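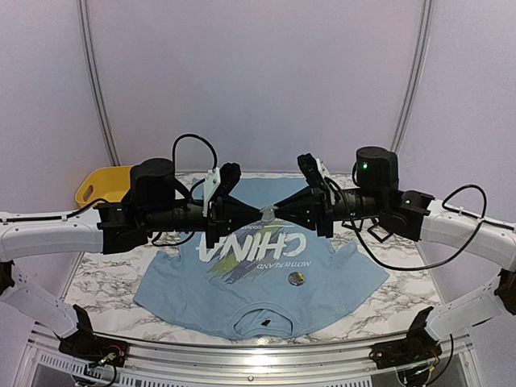
*Slide 1. Light blue printed T-shirt laid flat, collar toward the front edge of the table.*

# Reading a printed T-shirt before you fold it

Speaker notes, Kieran Ó Flaithearta
August 25, 2020

**Slide 1 (leave up while people sit down)**

Thank them for coming. Say who I am: I run the sorting and folding side at Reltholm, which handles secondhand clothing for resale. Before that I was at a hotel laundry, so I learned on towels and had to unlearn a fair amount.

The talk is on one garment, the printed T-shirt. It makes up most of what crosses our tables in summer. Last October we put through 1,950 of them, and that was a slow month.

Point at the shirt. Ask the room which way up they would lay it. Take two or three answers and don't correct anyone yet.

**Orientation**

The collar is at the near edge and the hem is at the back, so the big word CHINA reads upside down, and so does the smaller MOTHERLAND line. New people often want to spin the shirt around to read it. I leave it.

With the collar near me I can check three things without moving the shirt:

- the neck label (black on this one, sitting at an angle inside the collar)
- the ribbing around the neck, for stretching
- the shoulder seams

The print gets checked second. You learn to read upside down in a week or so.

**Wrinkles**

Look at the sleeves. Both have small folds in them. Pull each sleeve out from the cuff with a flat hand, then smooth from the middle of the chest outward. Don't drag across the print. Thick ink can grab your palm and pull the fabric with it, and then you have a new crease next to the old one.

Demo this with the shirt from my bag. Two minutes at most.

**Loose items on the shirt**

There is a small round disc lying on the fabric between the MOTHERLAND line and the collar, over to the right. It looks like a badge. Anything like that comes off before the first fold, and so does anything else small that is sitting on the shirt. Fold over a hard object and it presses into the print while the stack sits on the shelf.

We use a shallow tray for finds, one per table. Pins go in a lidded jar. Tell the Casado story here if the room is friendly (the brooch, the pillowcase, the customer who drove back for it). Skip it if we started late.

**Where the fold lines go**

Large lettering across the middle is the hard case. A standard fold in thirds puts a vertical line through the first and last letters. On a soft water-based print I don't worry. On a heavy one I fold wider, so the sides turn in closer to the sleeves, and accept a bigger package.

The paint-stroke artwork in olive, purple and gray runs down to the left behind the lettering. Creases are harder to spot in a pattern like that than in plain white letters, so if a line has to go somewhere, I put it there.

Then one fold up from the hem and one more over. Stop there. Stacks go to 300 shirts per cart, and our carts are the Noltska ones with the low sides.

**Table surface**

Somebody always asks. Smooth and wipeable. A light marble pattern with dark veins, like the one on the slide, is fine for a shirt this color. For white shirts I would want something plainer, as a gray vein at the edge of your eye can pass for a stain.

**Questions**

Likely ones:

- Folding boards? Good for plain shirts, less so for wide prints. We have one from Terkent and it comes out for bulk orders.
- Speed? 80 an hour is a comfortable pace with checking included.
- Ironing first? Only on the reverse side, with the shirt inside out.

Handouts are on the chair by the door. Collect the sample shirts before people leave.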